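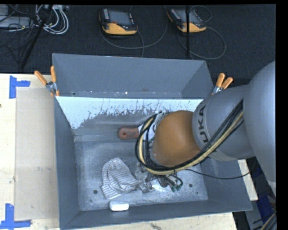
KUKA arm over the metal bin, striped cloth and white block on the bin floor.

Grasp success drops when cloth is in the bin – is my split wrong?
Posted in Manipulation

I am reproducing the bin picking result from the Tristus report. Method: a grasp scorer trained on self-labeled attempts, a fixed camera, one top-down grasp per trial. The report uses 400 attempts per object class. I have the same 400 for rigid objects but only 286 for cloth.

Held-out success is close to the report for rigid objects and well below it for cloth. Failures cluster where the cloth is near a sloped wall. I split train and test at random over single attempts. The label is 1 if the gripper is not fully closed after the lift. Does the smaller cloth set explain the gap, or should I look elsewhere first?

Grulard

Chuang
Look at the label before the data count. Gripper width is a poor success signal for thin fabric. A single layer lets the fingers close almost completely, so a good grasp gets scored 0. We hit this with dish towels and switched to differencing the bin image before the grasp and after the arm has cleared the view. Relabel your 286 from stored images if you kept them.

Your split also leaks. Consecutive attempts on a bunched cloth start from nearly the same state, so random splitting puts near duplicates on both sides. Split by session. Expect both numbers to go down, and cloth to go down more.

For the walls, check whether the planner is clipping the approach. If the wrist would touch the slope, some planners shift the target inward and log the original target. The scorer then learns from a grasp that was never executed. Log the reached pose – the commanded one is no use for training.

Zerutum
More data. I went to 504 on fabric and it got better. Did not change anything else. Also check the bin is clamped tight, mine moved a little and the calibration was off for a week.

Chuang
Calibration drift would hurt the rigid objects too, and those match the report.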